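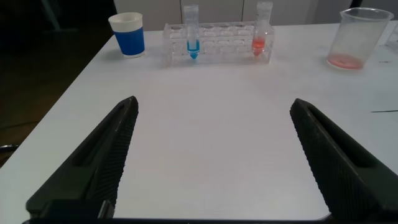

Zidside Shared Workshop, Arm Build Group

Progress report to the Kongkaew small grants desk, July

We have a gripper that opens, closes and holds! When I wrote in spring the arm was still four joints and a box of brackets, so this is a happy report to write. The wrist camera is up too, and it looks straight out between the fingers, so we can line up on a tube in the rack from the laptop across the room.

The grip strips took the longest. Pongsak Chareonsuk tried smooth pads first and the tubes kept turning as the arm lifted them. The knurled ones on there now are much better, and over 16 evenings we logged 234 lifts with the blue and red tubes. We dropped 2, both with the caps on (phew), and both on the same night, before we fixed a loose wrist screw.

Money: the motors and the Fonine controller board are paid for. Cable came in a little over what we planned, and we covered that from the workshop jar.

Still to do is pouring from the beaker. Kesus, our control program, can reach it fine but tips too fast at the end of the move. Zoia Sirko is rewriting that part and I've seen her early version run with no liquid, and it's lovely to watch. We'd also like to tidy the cable run before the fall open house.

Come by any Monday after 7 p.m. if you want to drive it yourself. The next report will have the pouring numbers.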